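**Stitcombe 작업면 시트, 꽃무늬(회색 잎 / 주황 꽃)**

공급: Tulport 표면재 사업부
자료 개정: 2024년 11월 2일
적용 범위: 실내 작업대, 선반, 재단대, 전시대의 수평면

## 개요

Stitcombe 꽃무늬 시트는 평평한 작업면에 깔거나 부착해 쓰는 인쇄 표면재이다. 바탕은 옅은 회백색이며, 회색 잎줄기 무늬 위에 주황색 꽃이 두 송이씩 짝을 이루어 흩어져 있다. 무늬의 방향성이 약해 재단 시 상하를 뒤집어 배치해도 이음부가 크게 눈에 띄지 않는다. 단, 주황 꽃 한 쌍이 재단선에 걸리면 절반만 남은 꽃이 가장자리에 드러나므로 재단 전에 위치를 확인한다.

같은 인쇄 도안의 벽면용 제품은 Jaltska 계열로 별도 공급한다. 벽면용은 배면 접착층과 두께가 다르며 작업면 용도로는 보증하지 않는다.

## 규격

| 항목 | 값 |
|---|---|
| 롤 폭 | 1,000 mm |
| 롤 길이 | 21 m |
| 평량 | 185 g/m² |
| 무늬 반복 길이 | 521 mm |
| 표면 마감 | 무광 |
| 배면 | 무접착 / 점착 중 선택 |
| 재단 허용차 | 주문서에 따름 |

무늬 반복 길이는 롤 진행 방향 기준이다. 폭 방향 반복은 별도로 관리하지 않는다. 두 장을 나란히 이어 까는 경우 동일 제조 번호의 롤을 사용한다. 제조 번호가 다르면 회색 잎줄기의 농도에 차이가 생길 수 있다.

3월 이전 출고분은 표면 마감이 반광이다. 현행 무광품과 한 면에 섞어 시공하지 않는다.

## 배면 선택

**무접착형.** 교체가 잦은 작업대에 사용한다. 가장자리를 클립이나 레일로 눌러 고정하거나, 모서리만 양면테이프로 잡는다. 중앙부가 들뜨면 시트를 걷어 반대 방향으로 말아 두었다가 다시 편다.

**점착형.** 합판, 도장 금속, 멜라민 판에 부착한다. 무도장 목재에는 Shirazi 하도제를 먼저 도포하고 완전히 건조시킨다. 부착 후 위치 수정은 초기에만 가능하며, 한 번 접힌 부분의 주름은 복원되지 않는다.

## 시공

1. 작업면의 먼지와 기름기를 제거한다. 나사 머리나 돌출부가 있으면 먼저 처리한다.
2. 시트를 실내에 펼쳐 두고 말림이 풀린 뒤 재단한다.
3. 네 변 모두 여유를 두고 1차 재단한다. 뒤쪽이 좁아지는 형태의 상판은 중심선을 표시한 다음 앞쪽 변부터 맞춘다.
4. 중앙에서 바깥으로 밀대를 움직여 공기를 뺀다.
5. 앞쪽 변에 레일이나 받침판이 있는 경우 시트를 먼저 깔고 부품을 나중에 체결한다. 이미 체결된 부품은 둘레를 따라 재단하되 틈을 과도하게 남기지 않는다.
6. 날을 새것으로 교체한 칼로 여분을 잘라낸다.

벽과 바닥에 같은 계열의 도안을 쓰는 경우 모서리에서 무늬를 맞추려면 벽면 쪽을 기준으로 잡는다. 바닥 시트는 교체 주기가 짧아 기준면으로 적합하지 않다.

## 무늬와 식별성

주황 꽃은 바탕과 대비가 크고 회색 잎은 대비가 작다. 색이 진하거나 검은 물건은 어느 위치에서도 쉽게 구분된다. 투명하거나 옅은 색의 작은 물건은 잎무늬와 섞여 윤곽을 찾기 어렵다.

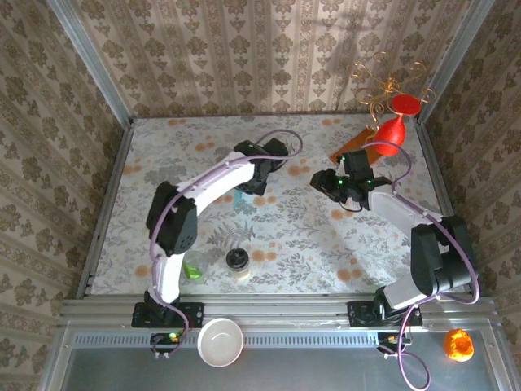

소형 부품을 자주 다루는 작업대라면 단색 품목을 함께 검토한다. 꽃무늬를 유지해야 할 때는 부품 받침으로 무늬 없는 짙은색 매트를 부분적으로 덧댄다. 매트의 배면이 고무 재질이면 장기간 접촉 시 시트에 변색이 남을 수 있다.

## 관리

- 일상 청소는 물기를 짠 부드러운 천으로 한다.
- 중성세제는 희석해서 사용하고, 세제 성분이 남지 않게 닦아낸다.
- 아세톤, 시너, 연마제는 인쇄층을 손상시킨다.
- 가열된 공구를 직접 올려놓지 않는다.
- 칼질은 별도의 재단판 위에서 한다.
- 점착형을 제거할 때는 모서리부터 낮은 각도로 당긴다. 잔여 점착제는 Tulport 제거제로 처리한다.

## 보관

롤은 눕히지 않고 세워서 보관한다. 직사광선에 노출된 바깥쪽 몇 겹은 주황색이 먼저 바랜다. 개봉한 롤은 원래의 심에 다시 감고 인쇄면이 바깥을 향하게 한다.

## 주문 시 기재 사항

배면 종류, 필요 길이, 재단 여부, 기존 시공분의 제조 번호. 재단품은 반품 대상에서 제외한다. 견본은 무늬 반복 한 구간 크기로 제공하며 주황 꽃의 위치는 견본마다 다르다.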